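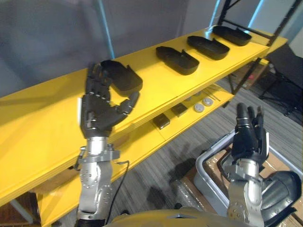

Przemysław fand, die Retro könne man diesmal ausfallen lassen, es sei ja nichts passiert. Das war am Ende eines Sprints, in dem wir von 23 geplanten Story Points genau 8 fertig bekommen hatten, und ich habe erst einmal meinen Kaffee ausgetrunken, bevor ich geantwortet habe.

Man muss ihm zugutehalten, dass er recht hatte. Es war nichts passiert. Das stand so auch im Burndown-Chart, einer Linie von beeindruckender Waagerechtigkeit, die am vorletzten Tag kurz nach unten zuckte und dann wieder Haltung annahm.

Ich betreue seit dem Frühjahr zwei Teams bei Vadari, und das mit dem Schätzen begleitet mich dort wie ein leichter Schnupfen. Als ich anfing, hing im Teamraum eine Tabelle, in der Story Points in Stunden umgerechnet wurden. Ein Punkt, sechs Stunden. Darunter stand in Klammern »netto«. Ich habe mehrere Leute gefragt, was brutto wäre, und verschiedene Antworten bekommen. Eine lautete: »Mit Ritow.«

Ritow ist das Ticketsystem. Es hat ein Pflichtfeld für die Schätzung, ein weiteres für die Restschätzung und ein drittes, das »Konfidenz« heißt und in das alle eine 6 eintragen, weil das der voreingestellte Wert ist. Die Skala dahinter kennt keiner mehr. Im Quartalsbericht steht trotzdem, die durchschnittliche Konfidenz der Teams sei stabil. Das glaube ich sofort.

Wir haben die Retro dann doch gemacht. Ich hatte mir eine schöne Methode zurechtgelegt, mit Segelboot und Anker und allem, und habe sie nach zwei Minuten weggelegt, denn Bagheri, die sonst wenig sagt, fragte in die Stille hinein, für wen wir eigentlich schätzen. Langes Schweigen. Dann meinte jemand: »Für den Bericht.« Und jemand anderes: »Für dich.« Ich war also gemeint. Ich habe noch nie eine Schätzung gebraucht, habe aber jede Woche danach gefragt, das muss ich wohl so stehen lassen.

Was dann kam, war die erste brauchbare Stunde seit langem. Przemysław erzählte, dass er große Storys grundsätzlich mit 8 bewertet, weil bei 13 jemand verlangt, dass man sie schneidet, und das Schneiden dauere länger als die Story. Die Migration der Kundenstammdaten war so eine 8. Sie läuft jetzt im vierten Sprint. In Ritow hat sie inzwischen 101 Kommentare, von denen die meisten »verschoben« lauten, einer »verschoben, s. o.«.

Wir haben uns auf einen Versuch geeinigt. Bis November schätzt das Team nicht mehr in Punkten. Im Refinement gibt es nur noch eine Frage: Passt das in ein paar Tage, ja oder nein? Bei nein wird geschnitten, und zwar sofort, mit allen im Raum, auch wenn es zäh wird. In das Pflichtfeld kommt überall eine Eins. Die Konfidenz lassen wir auf 6, man soll nicht alles gleichzeitig ändern.

Das erste Refinement nach neuer Art war am Donnerstag. Es war zäh. Für die Stammdaten haben wir fast die ganze Sitzung gebraucht, und am Ende lagen da kleine Zettel, von denen man sich zwei tatsächlich in einer Woche vorstellen kann. Einer davon heißt »herausfinden, wer die alten Adressen überhaupt benutzt«. Dass dieser Zettel nach vier Sprints zum ersten Mal geschrieben wurde, hat die Stimmung kurz gedrückt - Przemysław hat ihn dann genommen, freiwillig.

Der Bereichsleiter hat sich natürlich gemeldet. Er wollte wissen, wie er die Velocity des Teams künftig mit der von Flukaris vergleichen solle. Flukaris ist das andere Team, sie bauen etwas völlig anderes, mit anderen Leuten und einer Schätzskala, die bei 20 anfängt. Ich habe ihm geschrieben, er könne sie genauso gut vergleichen wie bisher. Er hat sich bedankt.

Die Tabelle mit den sechs Stunden habe ich übrigens abgehängt. Am nächsten Morgen hing sie wieder. Ich habe sie noch einmal abgehängt und in die Schublade mit den Segelboot-Vorlagen gelegt, und bisher - Stand heute, 10.09.2022 - hängt nur noch das Klebeband.

Falls jemand von euch mit so etwas schon länger lebt, also ohne Punkte, aber mit einem Werkzeug, das welche haben will: Schreibt mir gern, was ihr in die Felder eintragt. Auf Dauer ist mir die Eins ein bisschen zu ehrgeizig.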